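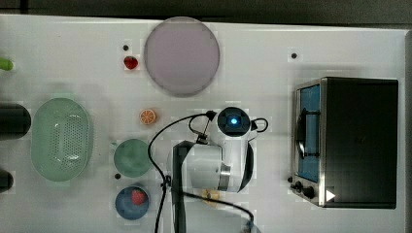 8 min read

Countertop Toaster Ovens: Frequently Asked Questions

Compiled by Despina Husar and Fahad Lodhi. Electrical answers checked by Jelle Hermans. Last revised 2020-11-02.

These answers cover plug-in electric toaster ovens used in homes and small shared kitchens in North America. Voltages are nominal 120 V and temperatures are in Fahrenheit unless marked otherwise. Where an answer differs from the manual for your model, follow the manual.

POWER AND WIRING

Can I run a toaster oven on an ordinary kitchen outlet?

In most cases, yes. A 15 amp circuit at 120 V has a capacity of 1,800 W. Check the rating plate, usually on the back or underside of the oven, and compare it with that figure. If the plate gives amps only, multiply by 120.

The capacity belongs to the whole circuit and is shared by every outlet on it. Two outlets on opposite sides of a counter may or may not be on the same breaker. Turn the breaker off and test both to find out.

What trips the breaker when I use the oven and the kettle together?

Both are resistive loads that draw close to their full rating whenever the element is on. An oven at 1,400 W and a kettle at 1,500 W come to 2,900 W. The breaker may hold for a short time, as the thermal part responds slowly to a moderate overload. Move one appliance to another circuit or use them one after the other.

Replacing the breaker with a larger one is not a fix. The breaker is sized to protect the wire in the wall.

The oven I want is rated at 2,000 W. Does it need special wiring?

At 120 V it would draw more than 16 amps, so it cannot be used on a 15 amp circuit. Look at the plug. One vertical and one horizontal blade indicates a 20 amp plug, which will not go into a standard 15 amp receptacle. Have an electrician confirm the wire gauge and breaker before the receptacle is changed. Some ovens with this rating are made for 220 to 240 V markets and will not heat properly on 120 V.

Can I use an extension cord or power strip?

Power strips: no. Extension cords: most manuals prohibit them, and the others set conditions on length and gauge. Light household cord is often 16 or 18 AWG and can overheat at the plug under a sustained heating load. A plug that is discolored or too hot to hold comfortably should be taken out of service together with the receptacle it was in.

The ground-fault outlet trips when the oven is cold but not when it is warm. Is that normal?

It is a known pattern. The insulation inside a sheathed heating element can absorb moisture during storage, and the leakage current falls as the element dries out. Do not move the oven to an unprotected outlet to get around the problem. If it trips more than once, have the oven tested or replace it.

PLACEMENT

How much clearance is needed?

Manuals commonly give a figure for each side, the back, and the top. The top figure is the one most often ignored. Upper cabinets with thermofoil doors are the usual casualty, since the film can release from the core at temperatures a person would find merely uncomfortable. Pull the oven forward from under the cabinet before use, and push it back only after it has cooled.

Will the oven damage the counter or table?

It depends on the surface and on the height of the feet. Natural stone and ceramic tile generally tolerate the heat but may crack if heated unevenly. Laminate, solid surface, and painted finishes can yellow or blister. Run the oven empty at its highest bake setting for 15 minutes, switch it off, and feel the surface near the feet with the back of your hand. If it is hot, put a rated heat-resistant board underneath and repeat the test. Do not use a folded towel.

Can items be stored on top?

No. The outer shell of a single-wall oven can reach a temperature that will soften plastic and ignite paper. This applies to boxes, bags of bread, and oven mitts alike.

Can the oven stand next to a refrigerator?

Keep a gap or fit a panel between them. Heat on the side of the cabinet raises the compressor run time, and on many refrigerators the condenser tubing is bonded to the inside of the side walls.
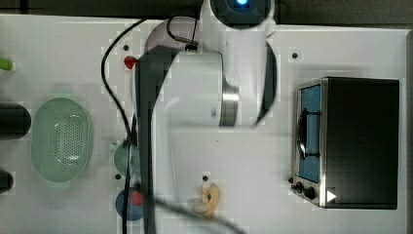
A gap also leaves a path for air to rise behind both appliances. If the space is too narrow for that, place the oven on the other side of the sink and check again that the cord reaches without crossing the basin.

TEMPERATURE AND CONTROL

How accurate is the dial?

Less accurate than most owners expect. A bimetal thermostat has a wide switching band, and the dial is printed for the model, with no adjustment for the individual unit. In tests by Mohsin Sandhu in May, one oven set to 350 averaged 40 degrees low at the center of the rack. It was consistent, which matters more, as a consistent error can be corrected by moving the dial.

How do I measure the error?

1. Put the rack in its middle position and close the door.
2. Clip a thermocouple probe so that its tip is at the center of the rack and touches no metal. A dial oven thermometer is acceptable but slower.
3. Set the oven to 350 on bake and allow it to cycle at least four times.
4. Record the highest and lowest readings of the next three cycles.
5. Average the six readings and subtract from 350.

Repeat at 425. The offset is often different at the upper end of the range. Write both figures on a label and attach it to the cord, where the heat will not reach it.

An infrared thermometer is not suitable for this test. It reads surface temperature, gives false readings on shiny metal, and requires the door to be open.

The preheat light goes off after a few minutes. Is the oven ready?

The light shows that the thermostat has opened once. At that point the air near the sensor has reached the setpoint, and the walls and rack have not. For toast or reheating the difference is of no consequence. For anything that rises, allow two more cycles.

Does convection mean I should lower the temperature?

The usual correction is 25 degrees lower for the same time. Some digital models make the correction internally, so that a displayed 350 is really 325. The manual should say. If it does not, measure with the fan on and with the fan off, using the procedure above.

What does a 550 degree rating mean?

On some models it is a bake setting controlled by the thermostat. On others it is a nominal figure for broil, where the upper element stays on continuously and the air temperature is uncontrolled. Few small ovens hold 550 at the rack with food inside. Most parchment papers are rated for 420 to 450 and should not be used near that setting.

PANS AND MATERIALS

What size pan will fit?

Measure the cavity with the door closed, front to back and side to side, and subtract one inch from each for air movement. Advertised capacity in slices or in pizza diameter is not a usable dimension. A quarter sheet pan (nominal 9 by 13 inches) fits many larger models and few of the smaller ones. Check the rim and handles as well as the base.

Can glass go in?

Only if the manual for the oven and the maker of the dish both allow it. The elements are close, the heating is uneven, and glass fails from a difference in temperature across the piece. Do not broil in glass.

Can a frying pan go in?

An all-metal pan can, if it fits with the door fully closed. Handles of phenolic plastic are usually limited to 350 or lower. Nonstick coatings have their own limit, given by the pan maker, and should be kept away from the upper element.

Can nylon or silicone tools be left inside?

No for nylon, which softens at ordinary baking temperatures. Silicone has a higher limit, though the tool may have a core or handle of some other material. Keep tools on the counter, clear of the door when it is open.

Is foil allowed?

On a rack or pan, under the food, usually yes. On the crumb tray or over the rack from wall to wall, no. Foil on the tray reflects heat into the lower element, and foil over the rack stops circulation and can lead the thermostat to overshoot.

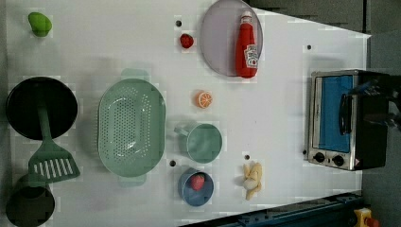
Toaster oven, frying pan and slotted spatula on a white tabletop.

CLEANING AND SERVICE

How often should the crumb tray be emptied?

After each day of use. Dry crumbs under an element are the most common source of smoke and a frequent source of small fires. Unplug the oven and let it cool first.

Can I use spray oven cleaner?

Not in the cavity. Lye-based cleaners attack aluminized steel and leave a residue on the elements. Use dish soap, warm water, and a nonabrasive pad on the walls and rack. Leave the elements alone. Quartz tubes in particular should not be touched with bare fingers, and any mark should be wiped off with alcohol after the tube is cold.

What should I do if food catches fire?

Keep the door closed. Unplug the oven if the plug can be reached safely. Do not use water. If flames come out of the cavity or do not die down, leave and call the fire department.

One element no longer glows. Is it faulty?

Perhaps not. Many ovens run the upper and lower elements at different power on bake, and sheathed elements may heat without a visible glow. Select broil, then toast, and see whether the element comes on in either. An element that stays dark in every mode has failed, or its switch or wiring has.

Is repair worthwhile?

Rack, tray, and knob: yes, if parts are sold. Elements and thermostats can be replaced on some models, but access often means opening a riveted shell, and the high-temperature wire and crimp terminals must be replaced like for like. Ordinary hook-up wire and solder are not acceptable. Talha Bangash keeps our list of models with available parts, and corrections to it should go to him with the full model number from the rating plate.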